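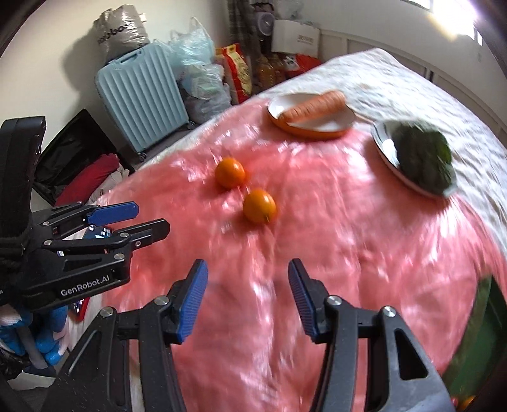

Figure 1. Produce set out on a bed with a pink fleece blanket: two tangerines, a carrot on a plate, and leafy vegetables on a second plate.

3.2 Beds as Secondary Work Surfaces

The kitchen counter was treated as the default sorting surface in the first version of the Dirton coding scheme. This proved too narrow for small dwellings. In one-room units the bed is often the largest horizontal surface at a convenient height, and it is used for folding, packing, and the sorting of purchases. We therefore added a code for soft surfaces and applied it to all 15 dwellings in the October round. Beds were used for at least one non-sleeping task in 13 of them.

Figure 1 illustrates the conditions under which the code applies. The produce shares the room with stored goods: a light blue ribbed suitcase, filled plastic bags, a bag of rice, and a desk fan stand beyond the bed. We coded such goods as perimeter storage. Perimeter storage was recorded separately from items on the bed itself, as the two categories make different demands on the occupant. Items at the perimeter may stay in place for weeks, while items on the bed must be cleared before night.

Two properties of soft surfaces affect the arrangement of food. First, a mattress yields under load, so a plate placed near a fold or a depression may not sit level. The plate of greens in Figure 1 is tilted, while round items such as tangerines lie directly on the blanket. Second, bedding is absorbent and harder to clean than a counter. A covering layer is one response to the second problem. It does little for the first.
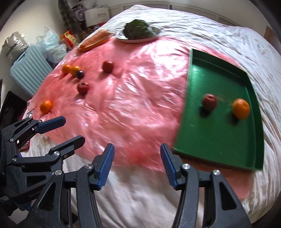
Figure 2. Fruit and dishes on a translucent pink plastic sheet laid over white bedding, with a green plastic tray at the right.

The covered condition is shown in Figure 2. The plastic sheet extends over the center of the bed and carries loose oranges, apples, and a plum, together with dishes, one of which holds a carrot. The sheet is crinkled and does not lie flat. We scored coverage on the Koppel scale from 0 (bare bedding) to 3 (all food on a cover or in a container). Figure 2 was scored 3. Figure 1 was scored 2, as the carrot and the greens are on plates but the tangerines are not.

Trays were coded as containers whether or not they held anything at the time of recording. Plates and bowls were coded as dishes. The distinction follows the Kineck inventory, in which a container is defined by its use in moving several items at once. Coverage scores should not be read as a measure of hygiene. No surface samples were taken, and the covers were not inspected for wear.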